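Robotics & Automation | Course Readings

Chapter 7
Household Chores and the Limits of the Machine

A dishwasher is a robot only in the loosest sense. It performs one task, in one place, on objects that a person has already sorted and set in racks. The same may be said of the washing machine and the dryer. For most of a century, the automation of the home has followed this pattern: the machine does the heavy or lengthy part of the work, and a person does everything that comes before and after it.

This chapter considers the part that has been left to the person. Picking up, sorting, folding, and putting away are chores that most children can do by the age of eight, yet they remain among the hardest problems in robotics. The difficulty lies less in strength or speed than in variety. A factory arm may handle the same bracket all day. A bedroom drawer may hold a watch, a necklace, a hair tie, and a tangle of cords, and its contents will be different next week.

Section 7.1 reviews the Noltemstead tidying trials, directed by Remedios Manzano, in which a two-armed machine was asked to clear household surfaces in furnished rooms. Of 796 attempts to pick up a single small item, 424 ended with the item in the correct container. Rigid objects, such as cups and boxes, accounted for most of the successes. Soft or linked objects accounted for most of the failures, and a common fault was lifting two items when one was wanted.

Section 7.2 turns to the shop floor. At the Medeiros packing plant in Memville, the Anska cell fills orders from a fixed list of 300 products, each stored in a known position. Its record is far better than that of the Noltemstead machine, and students should consider how much of the difference is owed to the arrangement of the plant.

Section 7.3 asks what a machine would need in order to work in a home that has not been arranged for it. Three topics are treated: the shape of the fingers, the sense of touch, and the use of human demonstrations as a source of training.

By the end of the chapter, students should be able to explain why a chore that is easy for a person may be hard for a machine, and to judge a claim of success by asking which objects were handled and under what conditions. Before reading further, study Figure 7.1 and decide which item you would expect to give a two-fingered gripper the most trouble. Keep your answer for use in Exercise 2. 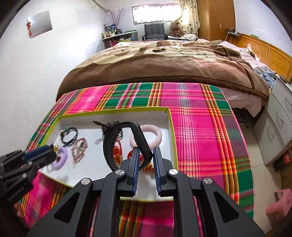 Figure 7.1. Gripper fingers positioned around a smartwatch band in a shallow box lid of bracelets and coiled hair ties.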